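Home | Data | Trails | Lodging | Changelog | Contact

# Vultitmont Trail and Refuge Data

Route, refuge and water-source records for guided hiking trips in the Vultitmont range. The package is used by the Ruggiero guiding office to plan trips and by anyone else who needs tracks and facility notes in a plain format.

Maintainer: Tiziana Caruso

## Contents

- `routes.csv` — one row per route segment
- `refuges.csv` — huts, guesthouses and campsites with access notes
- `water.csv` — springs, taps and stream crossings
- `tracks/` — GPX files, one per segment
- `closures.csv` — seasonal and permanent closures
- `scripts/check.py` — validation script, no dependencies outside the standard library

The current release has 387 route segments. A segment runs from one junction to the next and never crosses a road. Longer trips are built by joining segments in order. The Lulari traverse, for example, is stored as 8 segments and has no track file of its own.

## File format

All CSV files are UTF-8 with a header row and comma separators. Text fields are quoted only where they contain a comma. Empty means unknown. A zero is a real zero, so do not fill empty cells with zeros before import.

Distances are in meters along the ground track. Elevations are in meters above sea level, taken from the track after smoothing. Times are in minutes and assume a group of mixed ability carrying overnight packs, without stops.

### routes.csv

| Field | Type | Notes |
|---|---|---|
| `seg_id` | text | Stable. Never reused after deletion. |
| `from_node` | text | Junction code |
| `to_node` | text | Junction code |
| `length_m` | integer | Ground distance |
| `gain_m` | integer | Total climb in the listed direction |
| `loss_m` | integer | Total descent in the listed direction |
| `time_up` | integer | Listed direction |
| `time_down` | integer | Reverse direction |
| `grade` | text | T1 to T5, see below |
| `surface` | text | path, track, scree, slab, snow |
| `checked` | text | Month of last walk-through |

`time_up` and `time_down` keep their names even where the listed direction goes downhill. Renaming them would break the Komeo import, so they stay.

Grades are the office's own. T1 is a wide path with no exposure. T3 needs hands in places. T5 is roped and is never offered to open groups. A segment takes the grade of its hardest section, however short that section is.

### refuges.csv

| Field | Type | Notes |
|---|---|---|
| `ref_id` | text | Stable |
| `name` | text | As on the sign at the door |
| `kind` | text | staffed, unstaffed, guesthouse, camp |
| `elev_m` | integer | At the entrance |
| `beds` | integer | Winter room not included |
| `washroom` | text | none, outside, shared, private |
| `water_in` | text | yes, no, seasonal |
| `booking` | text | required, advised, none |
| `key_at` | text | Unstaffed huts only |

`washroom` records the best facility open to an ordinary overnight guest. A shared room with a sink counts as `shared` whether or not it has a shower. Showers have no field. They were dropped after two seasons in which most entries went out of date before the release was cut. 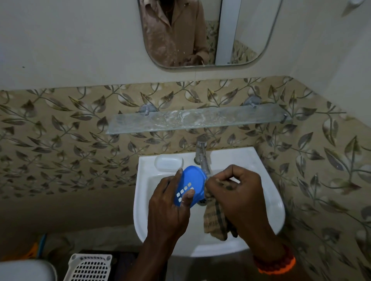
`water_in` refers to running water inside the building. A tap in the yard goes in `water.csv` with the refuge code in the `near` field. `seasonal` means the supply is shut off at the first hard frost and turned back on by the keeper, usually in June. Keepers do not always report the date, and guides should phone ahead for any trip that depends on it.

### water.csv

Each source has a `flow` value of `good`, `weak` or `dry_late`. The last one means the source has been found dry at least once toward the end of summer. It should not be the only source planned for a day. Water quality is not tested. Treat everything outside a staffed refuge.

## How the data was collected

Tracks were recorded on foot by guides during normal trips and on separate survey days. Each segment was walked at least twice. Where two recordings differ by more than 400 meters in total length, the segment is walked again before it enters the release. Most large differences come from the gorge below Lulari, where the signal bounces off the walls.

Refuge notes come from an overnight stay or a phone call with the keeper. The `source` column says which. Phone entries tend to be weaker on access and better on booking rules.

Bed counts are physical beds. Some guesthouses let groups sleep on mattresses in the dining room during bad weather, and those places are not counted.

## Known problems

- Segments on the north side of the Vultitmont ridge have poor elevation values. Gain may be overstated on any segment with a long level section.
- The footbridge on segment `LU-14` was moved upstream. The track still shows the old crossing.
- Two guesthouses share the same name. Join on `ref_id`, never on `name`.
- Timings above the snow line are only good for midsummer.
- `closures.csv` has free text in the `reason` field, in more than one language.

## Running the check

 python scripts/check.py --all

The script looks for missing nodes, broken segment joins and refuges with no route within 600 meters. It prints one line per fault and exits with a nonzero code if there are any. Warnings about `checked` dates do not change the exit code.

To test one file only:

 python scripts/check.py --file refuges.csv

## Corrections

Send corrections with the segment or refuge code, the month of the visit and a track file if you have one. Reports without a code take much longer to place. Changes to `grade` need a second opinion from a guide who has led a group over the segment — one crossing in dry weather is too little to lower a grade.

Closures are added as soon as they come in. Everything else waits for the next release.

## Use and limits

Free to use and copy with credit to the Vultitmont data package. Do not remove the `checked` column when passing the files on. The data is meant for planning. It does not replace a paper map, a weather report or a call to the refuge.

Contact: Tiziana Caruso, Ruggiero guiding office | © Ruggiero | Back to top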